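Tips for Trying Out Grippers on a Kitchen Counter

Run the simulated counter first. Load mixed items, such as a pepper grinder, a fork, a lidded pot and a jerry can with its hose on. A gripper that only ever meets boxes will pass everything.

Give the Skidska and Bovia fingers the same 50 starting layouts, and save the layout number with each result.
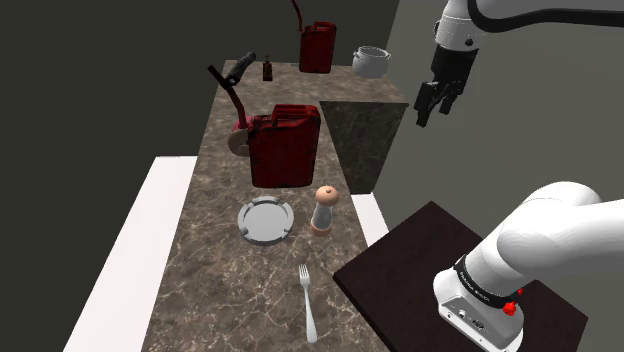
Change one thing at a time. If you swap the fingers, leave the controller settings alone until the full set is done.

Flat items need their own score. Forks drag down the average and hide a good result on handles.

Wipe rubber finger pads with a damp cloth before real trials. Replace them after 2,000 grasps.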